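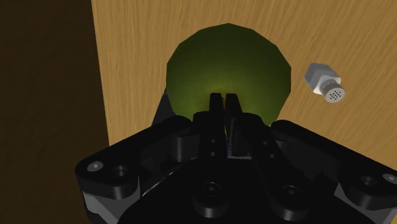 Ticket 1000: Label printer in shipping office prints every second label blank

Status: Resolved, reopened, resolved
Site: Umenbridge
Device: Predeo desktop label printer, USB, shared from the shipping PC
Handled by: Kevin Mac an tSaoi
Priority: Normal (requester selected Critical, then Critical again in the comments)

Reported problem
"Printer is wasting labels. Prints one, skips one, prints one. We turned it off and on. We also turned the PC off and on, and the light."

Log

Entry 1
Called the office. Confirmed it happens with every job, from every user, including the test label. Asked whether anything had changed lately. Was told no, nothing. Asked whether the label stock had changed. Was told yes, on Monday, but that it was "the same labels, just smaller."

Entry 2
Remoted in. The driver is still set for the old stock, so the printer feeds the length it was told to feed, sails past the gap, and stops at the next one it can find. Changed the label size in printing preferences. Test label came out fine. Second test label came out fine. Closed the ticket with more confidence than it deserved.

Entry 3
Reopened after lunch. Same fault, but only from the Larkia order screen. Test labels still good.

Larkia keeps its own page size and ignores the driver's. There is a checkbox called "Use printer defaults," which was already ticked and does nothing that I could detect. The real setting is under Templates, then Carrier, then a button with three dots on it. Changed it there. Yáñez in dispatch printed a batch of 51 and reported no blanks, plus one label for a customer who moved away in September. That last part is a matter for whoever owns the address book.

Entry 4
Reopened again. Now the blanks are gone but the text creeps down the label, a little further each time, until the postcode is on the backing paper. By the end of a long run the parcel is addressed to a street and a hope.

Went over in person. Found the following:

Gap sensor set to "continuous." The front panel menu lets you change this by holding the feed button, which is also how people here try to hurry it up.

Roll guides pushed out as far as they go, left over from the wider stock. The roll was wandering from side to side like a shopping cart.

A strip of old label stuck to the roller. Removed it with a lint-free wipe and alcohol. Took two wipes. Please do not use a letter opener on this roller. Someone has — there are marks.

Entry 5
Set the sensor back to "gap." Moved the guides in until they touched the roll. Ran the calibration: power off, hold feed, power on, let go at the second flash. Ran 200 labels off a scrap roll from Larkia. Start and end of the run match.

Entry 6
Requester asks whether the darkness can be turned up "so it looks more official." Raised it by one step. Any higher and the barcodes fill in and the carrier's scanner refuses them.

Resolution
Wrong label size in the driver, wrong label size in the Larkia template, sensor in the wrong mode, guides loose, residue on roller. Five faults, one ticket, reported as one fault.

For next time the stock changes
1. Change the size in printing preferences on the shipping PC.
2. Change it in Larkia too (Templates, Carrier, three dots).
3. Move the guides in to the roll.
4. Calibrate.
5. Leave the feed button alone while it's printing.

Comment from requester
Works great now. Separate question, the scale has started weighing everything in ounces.

Reply
Please open a new ticket.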